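Chapter 17
Why Cloth Folds the Way It Does

Pick up a dish towel by one corner and let it hang. You've just done something a sheet of paper can't do! The paper bends in one direction and stiffens in the other, while the towel drops into cones and waves and little valleys that run every which way. Same size, same rough shape, and a completely different fall. This chapter is about that fall, which people in the textile trades call drape, and I think it's one of the most satisfying things you can study with your bare hands.

We spent Chapter 16 down at the level of the yarn, looking at twist and fiber length. Now we move up to the whole fabric. You'll need what you learned about loops and crossings, so keep your sketches from the Grarkgate mill exercise close by. A woven cloth is a grid. Its yarns cross at right angles and hold each other in place, but the little squares between them can lean over and turn into diamonds (try pulling a cotton napkin from opposite corners). A knit has no grid at all. It's loops hanging through loops, and every loop can open, close, tilt, or slide a bit.
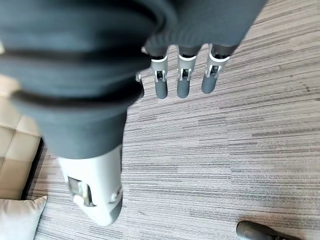
Indari Rautiainen

Knits like to make thick, rounded folds, and a dark matte one shows them mostly through shadow, as deep bands between the rolls. A crisp woven shirting of the same weight would give you sharper edges and flatter faces. Weight matters too, of course, and so does finish, but the loop structure does a surprising amount of the work.

Two forces are always in play. Gravity pulls the cloth down, and the cloth's own stiffness pushes back against being bent. When gravity wins easily, you get many small folds. When stiffness puts up a fight, you get a few big ones. That's really the heart of the chapter, and everything in the next 48 pages grows out of it.

We'll start with the drape test in Section 17.1, using a round pedestal and a circle of fabric. Section 17.2 takes up bias, the diagonal direction dressmakers love so much. After that comes the Trerkix sample set, 80 swatches you can sort by feel first and by measurement second. Do the sorting by feel! Your fingers already know more about stiffness than you'd guess, and it's great fun to see where they agree with the numbers and where they don't.

Before you read on, find a sweater and a bedsheet. Drop each one over the back of a chair and draw the outline of the folds.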